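Care of White Tabletops and Clear Plastic Fittings

Household Guidance Sheet, Lumel Home Advice Service
March 2019

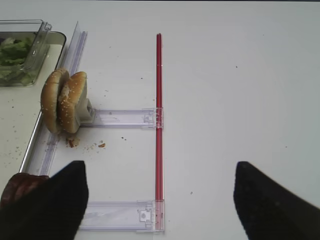

Removing Crumbs From a Matte Surface

A sesame bun sheds more than most bread. Seeds and fine crumb travel well past the place where the bun was set down, and on a matte white top the darker pieces remain plainly visible. Remove all food before cleaning begins. Lift the larger crumbs by hand or with a folded sheet of paper, and do not press on them, as brown crust can leave a smear.

Sweep the remainder toward one edge with a soft, dry brush and collect it in a dustpan. A damp cloth should be used only after the dry crumbs are gone. Bread that has been wetted turns to paste and settles into the texture of the surface.

Small dark specks that remain after brushing should be tested with a fingertip. Those that move are debris and may be brushed again. Those that do not move may be treated with a cloth wrung out in warm water and a drop of dish soap, left in place for one minute, and wiped in a single direction. Scouring powder is not advised on any matte finish.

Cleaning Clear Plastic Parts

Clear plastic brackets, rails and strips show every fingerprint. Parts that clip to a rod should be taken off for washing where the maker permits it. Support the rod with one hand and ease the clip away with the other; pulling on the far end of a bracket places strain on the clip and may crack it.

Wash in lukewarm water with mild soap. Glass cleaner containing ammonia can cloud some plastics and should be avoided. Raised edges hold seeds and crumbs in the corner where they meet the flat part -- a soft toothbrush will reach them. Rinse, shake off the water and dry with a lint-free cloth.

Cleaning a Grooved Rod

Draw a damp cloth along the length of the rod, following the grooves. Wiping across them leaves residue behind. For grooves that are very narrow, a cotton swab may be used. The rod should be fully dry before any clip is put back.

Before Food Is Served Again

Wipe the tabletop once more with clean water and allow it to dry. Buns and other breads should be placed on a plate or board -- the table itself, even when freshly wiped, is not a suitable serving surface. Cloths used for crumbs should be shaken out over a trash can before laundering.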